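7 Demonstration Mode and Open Day Set-Up

7.1 Purpose

This section covers the preparation and running of the Skallus arm at the toy kitchen station during visits and open days. It replaces the loose sheet issued in September. For normal data runs, use Section 5. Revised 2020-11-04, S. Prajapati.

Demonstration mode lowers the joint speed limit to 35 percent and disables the overnight task queue. All other settings carry over from the last session, including the home position. Check them before the doors open.

7.2 Before Visitors Arrive

1. Put up the barrier on the visitor side of the station. No part of the barrier may stand inside the arm's reach. The reach is marked on the floor in white tape.

2. Check that the emergency stop button is within the operator's reach and is released. Press it once with the arm powered to confirm that the drives cut out, then release and reset.

3. Switch on the Brovari controller and wait for the steady green lamp. Start-up takes more than 100 seconds from cold.

4. Log in with the demo account and load program 802 (Pick, Hold, Place).

5. Place the blocks and toy food on the kitchen. Keep the green block clear of the other objects so that the fingers can close on two flat faces.

6. Run the program once with the barrier closed. If the arm stops with code 11, the gripper has closed without detecting an object. Move the block to its start mark and run again.

NOTE: Code 11 does not need a controller restart. Clear it from the Messages page.

CAUTION: Do not tape or glue objects to the countertop. A fixed object can overload the wrist joint if the gripper closes on it.

7.3 Running the Demonstration

1. Announce that the arm is about to move.

2. Press Start. The arm moves to the block, closes the gripper and lifts.

3. Press Hold while the block is above the stovetop. The arm keeps its position and the motors stay powered. Use this pause to explain the gripper and to take questions.

4. Press Continue. The arm lowers the block, opens the gripper and goes back to the home position.

5. Wait for the Ready message before starting another cycle.

WARNING: The arm is live during Hold. Visitors must stay behind the barrier, and the operator must not reach in to straighten an object. To move anything on the kitchen, end the cycle and press the emergency stop first.

If a visitor asks to choose the object, select it from the Objects page. The pot is not on the list – its handles are too close together in the vision model, and the arm may approach the wrong one.

7.4 Hold Position

Hold can be kept for up to five minutes. After that the controller shows a temperature message and lowers the block on its own. Before pressing Hold, check the following:

– the block is gripped and has been raised clear of the surface
– the gripper is not touching the pot
– no cable is pulled tight along the arm

If the gripper drifts during Hold, press Continue and finish the cycle. Report the drift to the Clorkness service desk with the program number. Do not adjust the Sandhu finger plates between groups; they need the full calibration in Section 9.

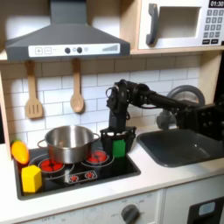
7.5 Closing Down

1. Let the current cycle finish and wait for Ready.

2. Select Park. Once the arm has stopped, press the emergency stop and switch off the controller.

3. Return the blocks and toy food to the storage tray.

4. Log the number of cycles and any message codes in the station book. Leave the barrier up until the last group has left the room.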